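동네 부엌 소식 11월호

버리는 날이 즐거워지는 집안 정리 이야기

안녕하세요, 이웃 여러분. 아침에 창을 열면 코끝이 제법 시린 계절이 되었습니다. 저는 지난달 소식지를 보내 놓고 나서 답장을 참 많이 받았어요. 된장 뚜껑 이야기에 그렇게들 할 말이 많으실 줄은 몰랐습니다. 한 분 한 분 답을 드리지 못해 죄송하고, 그래도 다 읽었다는 말씀은 꼭 드리고 싶네요.

이번 달에는 부엌 뒤편, 그러니까 분리배출 이야기를 좀 길게 해 볼까 합니다. 재미없는 주제라고 생각하실 수도 있겠지만, 저처럼 스무 해 가까이 같은 부엌에서 밥을 지은 사람에게는 이만큼 할 말 많은 주제도 드물어요. 게다가 겨울 김장을 앞두고 살림을 한 번 뒤집는 때가 바로 지금 아니겠어요? 젓갈 통 나오고, 간장병 나오고, 여름에 사 두고 잊은 보리차병까지 줄줄이 나오지요.

저희 집은 오랫동안 통 하나에 모든 것을 넣었다가 나가기 직전에 쏟아서 나누는 집이었습니다. 현관에 쪼그리고 앉아 신문지를 펴 놓고 말이지요. 남편은 그걸 '마지막 심판'이라고 불렀어요. 한쪽에는 캔, 한쪽에는 비닐, 가운데는 도무지 어디로 가야 할지 모르겠는 것들. 그 가운데 무더기가 늘 제일 컸습니다. 무릎도 아프고, 겨울에는 현관 바닥이 얼마나 찬지 몰라요.

그러다 올봄에 통을 두 개로 늘렸습니다. 대단한 것을 산 것도 아니에요. 하나는 속이 비치는 통에 연한 색 봉투를 씌워 음료병 전용으로 쓰고, 다른 하나는 예전부터 쓰던 것을 그대로 두었습니다. 속이 비치니까 식구들이 지나가다 한 번씩 들여다보게 되고, 병 사이에 다른 것이 섞이면 금방 눈에 띄더라고요. 아이가 먼저 "엄마, 여기 이상한 거 들어갔어" 하고 꺼내 줄 때는 얼마나 기특하던지요!

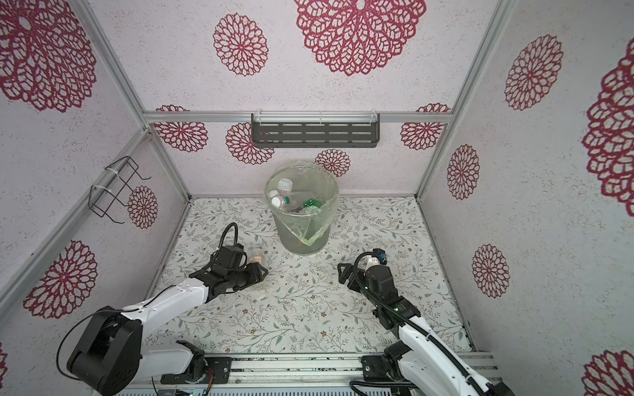
병을 내놓기 전에 하는 일들

지난번 모임에서 순서를 적어 달라는 분이 여럿 계셨지요. 저희 집 방식을 그대로 옮겨 봅니다. 동네마다 규칙이 조금씩 다르니 사시는 곳 안내문을 먼저 보시고, 제 것은 옆집 이야기 듣듯이 읽어 주세요.

먼저 남은 음료를 따라 버리고 물을 조금 넣어 흔듭니다. 세제까지는 쓰지 않아요. 단 음료였다면 한 번 더 헹굽니다. 여름에 이걸 게을리했다가 초파리 때문에 보름을 고생한 뒤로는 저절로 손이 가더군요. 헹군 병은 설거지가 끝난 건조대 구석에 거꾸로 세워 둡니다. 저녁 설거지 때 세워 두면 이튿날 아침밥 지을 무렵에는 물이 다 빠져 있습니다.

다음은 라벨입니다. 절취선이 있는 것은 고맙게도 한 번에 죽 벗겨지는데, 없는 것은 참 고집이 세지요. 저는 부엌 가위의 끝으로 위쪽을 살짝 집어 틈을 낸 다음 아래로 당깁니다. 칼은 쓰지 마세요. 작년에 제가 급한 마음에 과도를 댔다가 왼손 엄지를 베어서, 김장 날에 고무장갑도 못 끼고 옆에서 잔소리만 했습니다. 시어머니께서는 그해 김치가 유난히 맛있었다고 하시는데, 무슨 뜻으로 하신 말씀인지는 아직 여쭤보지 못했어요.

라벨을 떼었으면 병을 눌러 납작하게 하고 뚜껑을 다시 닫습니다. 뚜껑을 닫아야 병이 도로 부풀지 않고, 작은 뚜껑이 따로 굴러다닐 일도 없습니다. 저희 구역 안내문에도 그렇게 적혀 있고요. 누를 때는 손보다 발이 편한데, 양말만 신고 밟으면 미끄러우니 꼭 실내화를 신으세요.

외국에서 들어온 음료병도 요즘은 자주 보입니다. 여행 다녀온 조카가 선물이라며 차 음료를 몇 병씩 안겨 주고 가기도 하고, 큰길 건너 수입 식품점에도 종류가 부쩍 늘었어요. 라벨에 적힌 글자를 못 읽으면 이걸 어디에 넣나 싶어 망설이게 되지요. 저도 처음에는 한자를 더듬더듬 읽다가 포기하고 병을 싱크대 위에 며칠씩 세워 두곤 했습니다. 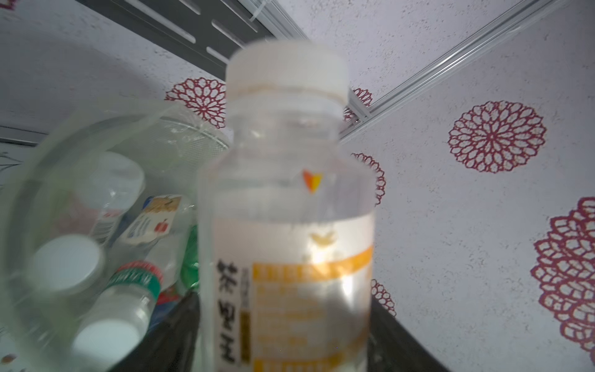 그럴 때는 글자보다 병의 재질을 먼저 보시면 마음이 한결 편해집니다. 병 바닥이나 라벨 구석에 재질 표시가 있는 경우가 많으니 거기부터 찾아보시고, 그래도 모르겠으면 관리실에 가져가서 물어보는 것이 제일 빠릅니다. 저는 한번은 병을 들고 내려갔다가 관리실 앞에서 이웃 두 분을 만나 그대로 한 시간을 서서 이야기했어요. 찌개는 다 졸아 있었지만, 덕분에 무청 말리는 법을 배웠으니 손해는 아니었습니다.

유리병은 또 조금 다릅니다. 참기름병처럼 기름이 남는 것은 쌀뜨물을 반쯤 부어 두었다가 흔들면 미끈거림이 많이 가십니다. 마개에 붙은 플라스틱 고리는 뜨거운 물에 잠깐 담갔다가 빼 보세요. 딱딱하게 버티던 것이 조금 순해집니다. 잼병이나 꿀병은 저희 집에서는 좀처럼 밖으로 나가지 않아요. 삶아서 말려 두었다가 깨소금도 담고 고춧가루도 담고, 단추까지 담습니다. 딸아이는 이제 그만 모으라고 하는데, 막상 자취방에 가 보니 제 잼병이 여섯 개나 가 있더라고요.

헝가리에서 온 편지

이 이야기를 하다 보니 샨도르 헤지(Sándor Hegyi) 씨의 편지를 빼놓을 수가 없네요. 몇 해 전 우리 동네에 머물며 발효 음식을 배우고 간 분인데, 기억하시는 분이 많을 거예요. 항아리를 안고 찍은 사진을 아직도 가끔 보내오십니다. 얼마 전에 받은 편지에는 고향 집 지하 저장고를 정리했다는 이야기가 두 장 가득 적혀 있었습니다. 할머니께서 쓰시던 절임병이 나왔는데, 세어 보니 빈 병만 569개였다고 해요. 저는 그 대목을 읽고 편지를 내려놓고 한참 웃었습니다. 잼병 몇 개로 딸에게 구박받는 제가 갑자기 아주 단정한 사람처럼 느껴졌거든요.

샨도르 씨는 그 병들을 버리지 않고 깨끗이 삶아 이웃들에게 나누어 주었고, 올가을에는 그 병에 담긴 자두잼과 오이절임이 조금씩 되돌아오고 있다고 합니다. 배추를 구하기 어려워 양배추로 김치를 담갔는데 식구들이 잘 먹는다는 말도 있었어요. 고춧가루가 떨어져 간다고 하시기에 햇것으로 한 봉지 부쳐 드렸습니다. 잘 도착해야 할 텐데요.

다음 모임 안내

이번 달 모임은 오후 2시에 늘 모이던 마을 공유부엌에서 엽니다. 자리는 14명까지이고, 참가하실 분은 이 소식지에 답장을 주시면 됩니다. 빈 유리병을 서로 바꾸는 시간을 잠깐 가질 테니 집에 노는 병이 있으면 뚜껑과 함께 씻어서 가져오세요. 입구가 넓은 병을 찾는 분이 특히 많습니다. 앞치마는 각자 챙겨 오시고, 무거운 항아리는 제발 혼자 들고 오지 마시고 미리 전화 주세요. 저희 남편이 손수레를 끌고 가겠답니다.

모임 때는 무청 시래기 엮는 법을 같이 해 보려고 합니다. 마른 짚은 제가 준비할게요. 혹시 마당에 무가 남는 분이 계시면 무청만이라도 조금 나누어 주시면 고맙겠습니다. 끝나고 나면 따뜻한 생강차도 끓일 거예요. 생강은 지난번보다 덜 넣겠습니다. 맵다고 하신 분이 세 분이나 계셔서요.

감기 조심하시고, 그때 뵐게요.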